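Wallpaper Week, and other things from the July runs

Hi all! Deepak Pal again, with the gallery I promised from our dish rack work at Drernell. Quick version for anyone new: we're trying to find out if a two-arm policy trained against plain walls still does its job when the background gets really busy. We recorded 100 demos with plain panels, trained on those, and then started dressing up the cell. I picked most of the patterns myself and I have no regrets.

The one I get asked about most is the floral set. Peonies, daisies, ferns, moths - it's a lot, and I love it. We put a pastel rose mat on the front half of the table too, so the arms get flowers from below as well.

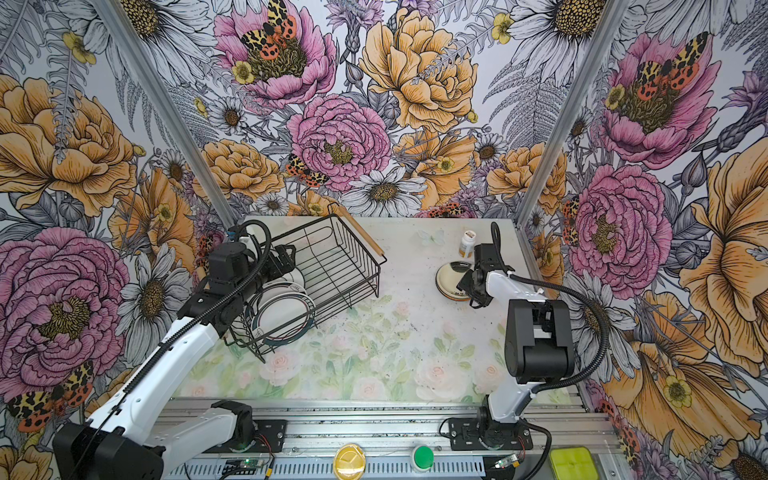
Left arm reaching in by the plates in the rack, right arm next to the plate on the table.

As for results, the plain-wall policy managed 6 good runs out of 16 with the flowers up. Ouch! Most of the misses were on the thin plate rims, where the gripper closed a little too early. Mixing patterned backgrounds into the training data is next on my list, and I've already got a stack of rolls under my desk (the tartan one is hideous, you'll see).

Got a loud pattern you'd like us to try? Send it over - stripes especially, I'm short on stripes.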